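A Table That Shows Its Knots

For years the standard advice on buying a pale wood table was to look for a clean top. Knots were a fault, and shops turned the marked boards face down. At Lollon, a small furniture workshop in Quintana, the marked boards now go on top, and buyers ask for them.

The shop makes 4 sizes of table, all from light-colored boards with a matte finish. Last year it sold 101 of them. In 89 of those orders the customer checked the box marked "knots welcome." The box had been added to the form as a way to use up stock.

The boards come from a yard in Drurden, where they sit for most of a winter before anyone cuts them. When a stack arrives, each board is laid flat near a window and looked over up close. The grain decides which way it will go in the finished top. Straight lines are easy to match from one board to the next. A knot takes more thought.

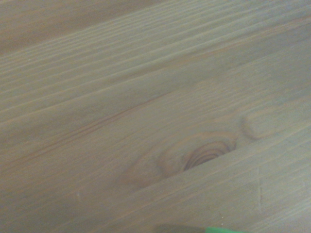
A knot marks the place where a branch once joined the trunk. The tree kept growing around it, so the grain bends to either side and straightens out again farther along. The center is often darker, with rings packed close together. It can also be harder than the wood around it, and a plane that runs smoothly down the rest of the board may tear there. The shop switches to a scraper for those spots, then sands by hand.

Loose knots are still rejected. Tight ones stay, as long as they don't fall where a leg attaches.

Care at home is simple. Wipe the top with a damp cloth, then a dry one. Skip spray polish, which leaves a shine in patches. Once a year, usually in December before the holiday meals, rub in a thin coat of Fliruvura oil, wait 20 minutes and wipe off what is left. Pale wood will darken a little over time — faster near a window — so move the fruit bowl now and then.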